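Skustilero Owner's Guide, Part 4: Washing and Drying Your Cloth Covers

Search this guide
Enter a word or part number
Go

Print this page | E-mail this page to a friend

Okay, so you've got your Skustilero drying rack put together (if you haven't, go back to Part 3, I'll wait) and now you want to wash the covers for the first time. I wrote this part because I ruined my first set in one afternoon, and I've been washing mine the same way ever since with no trouble. It works for the Prikari covers and for pretty much any thin woven cover with a stitched hem.

Before you start

You'll need a sink or a big bowl, a mild liquid soap, two old towels and a table you can leave alone until morning. Powder soap is fine in the machine but I don't like it for hand washing, it leaves gritty bits in the seams and you'll be picking at them forever.

CAUTION: Don't use bleach. Not even a capful. The tag says so and I didn't listen.

4.1 Washing by hand

1. Shake the cover out outdoors if you can. Crumbs hide in the hem.

2. Close any snaps and turn the whole thing inside out.

3. Fill the sink with cool water and swish in the soap until you get a few suds. A teaspoon really is plenty!

4. Push the cover under and leave it for 17 minutes. I set the oven timer, and yes, I know it's an odd number, but it's what was on the little card in the box and it does the job.

5. Squeeze it gently from one end to the other. No wringing, no twisting.

6. Drain, refill, squeeze again. Keep going until the water stays clear. Reds and pinks will take more rinses than you expect, so wash them alone the first few times.
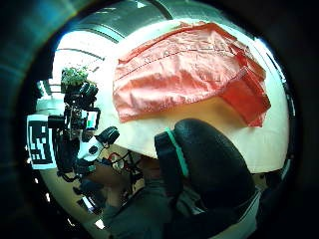 7. Roll the cover up in a towel and lean on it with your forearms. Swap to the second towel and do it again.

NOTE: If the rinse water is still coloring up after a lot of changes, stop and let the cover dry anyway. You can finish next time. Soaking it overnight only makes the dye wander into the lighter parts (ask me about my striped one).

4.2 Washing by machine

1. Put the cover in a mesh bag. Zip it all the way and tuck the zipper pull under its little elastic.

2. Pick the delicate cycle with cold water. Keep the spin at 800 or lower. My old machine only had "low" and "high," so I used low and that was fine too.

3. Skip the fabric softener. It makes the cloth slippery and then it slides right off whatever you put it on.

4. Take it out as soon as the cycle ends. If you forget it in there for half a day you'll be ironing for the other half.

4.3 Drying and pressing

1. Lay the cover over the two top bars of the rack, with the hem hanging free. Don't clip it, the clips leave dents.

2. Tug the corners square while it's damp. This is the step people skip, and it's the reason their covers come out shaped like a kite.

3. Turn it over before you go to bed.

4. Press on the wrong side with the iron on low, starting from the middle. Go around raised flaps and labels and do those last, with a thin cloth on top.

CAUTION: Never hang a cover on or near a lamp or heater to speed things up. Thin cloth can scorch very fast.

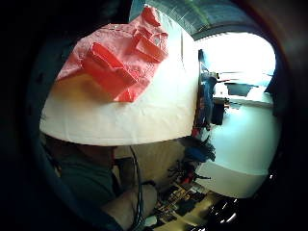
Crumpled pink covering over a rounded white surface.

4.4 Putting it away

Fold loosely, or roll it if you have the drawer space. I change the fold line every March when I swap everything over, so the crease doesn't wear through in one spot. Replacement hem tape is part 923 in the back of the guide. Cut it a bit long and trim it after you sew.

Reader comments

Piret Mockus: Thank you for the towel trick! I was wringing mine and the hem had gone all wavy. Is there any way to get that flat again?

Reply from the author: Hi Piret, wet just the hem, pull it straight on a towel and let it dry with a few books along it. It took me two tries.

Darius Kalniņš: My machine's lowest spin is well over what you say here. I run it with no spin and do step 7 from the hand washing part. Works okay, drips a lot.

clultau_fan: does the 923 tape come in white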